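Plovard Paper Trimmer Review

The Plovard is a guillotine trimmer for people who cut a lot of colored paper and card at home. I bought mine in July to replace a cheap sliding cutter that had started to chew the edges of thin sheets. Since then it has made nearly 2,000 cuts, most of them for cards, bunting and kids' folding projects.

The base is heavy and stays put on a smooth table. A metal ruler runs along the top, and a clear guard sits over the cutting edge. The blade comes down evenly if you keep your hand near the end of the arm. It handles six sheets of ordinary copy paper without trouble. With heavy card I cut one piece at a time.

Squaring up is where it beats my old cutter. I made a stack of squares for origami and folded them corner to corner, and the points met. That matters more than people think, as a small error in the first cut gets worse with every fold.

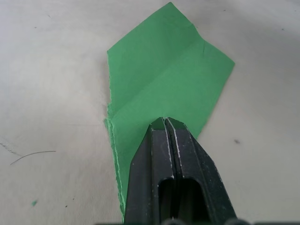
Issue 40

Thin paper is the weak spot. Tissue slides under the guard and comes out with a ragged edge unless you put a scrap sheet beneath it. The Cilutholm trimmer, which I used for a year before the sliding one, did better with tissue but could not keep a straight line on card.

I also tried the Plovard on Mushi folding paper, a 500-sheet pack in solid colors. The cuts were clean and the color did not flake along the edge. Green and red showed small scratches where I had dragged sheets across the ruler – lift them instead.

The arm lock works but feels cheap. It is a small plastic catch, and mine has already gone loose. I keep the trimmer on a high shelf when kids are in the house. The printed grid on the base is easy to read now, though the lines closest to the blade are beginning to fade.

Replacement blades are sold separately and take a few minutes to fit with a screwdriver. I have not needed a second one yet.

If you cut paper once a month, a ruler and a craft knife will do. For weekly use, I would buy the Plovard again and put up with the catch.

Related reviews
Cistell stacking trays for paper and card
Bone folders compared
Three glue sticks for thin paper
Cutting mats for small desks

Get our newsletter every Friday. Enter your email to sign up. You can unsubscribe at any time.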